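13 Dec 2024
Cuff finder / Reklow branch

Good day! The cuff finder finally holds up on dark cloth, and I want to get it down before the weekend eats it.

Where we were: the keypoint head was fine on anything light, then fell over on navy and black. Daniyal suspected exposure. I suspected the crop. We were both a bit right. The crop was normalizing over the whole fisheye circle, black corners included, so dark fabric got squashed into the bottom few gray levels. I masked the corners out before computing the stats (a two-line change, ugh) and reran the dark set of 50 clips. Usable grasp point on 39 of them, up from 21. Same weights, no retraining!

Ribbing turns out to be a lovely cue once the contrast is there. The heatmap used to smear along any long crease. Now it sits right on the parallel ridges and mostly ignores the folds next to them. Araceli wants to try a small texture branch on top of this. I'm all for it, but let's see what the mask alone gives us first.

Still bad:
- second gripper coming in low on the left. The tracker swaps left and right IDs when it blurs. Conall has a patch that gates on finger pose, not merged yet.
- printed bedding. Segmentation keeps grabbing flower petals as part of the garment when the edge runs over one.
- finger width estimate drifts when dark fabric is between the pads. Blue pads help a lot, so I'm fitting to those and dropping the outer linkage from the model.

The clip I kept going back to is the navy one on the lavender sheet, pinch on the ribbed band:

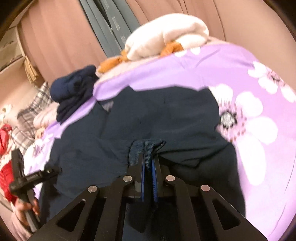

With the old stats the peak landed out in the long creases to the right of the band. With the mask it's between the fingers, and the confidence is high enough that the planner would take it without the fallback search. I stepped through it three times because I didn't believe it.

Also tried halving the input resolution for speed. The ridges vanish and so does the peak. Reverted.

Next: merge Conall's gate, rerun the bimanual clips, send Itzel the failures so she can check labels. Mask is on by default in the Reklow config as of tonight, so pull before you run anything.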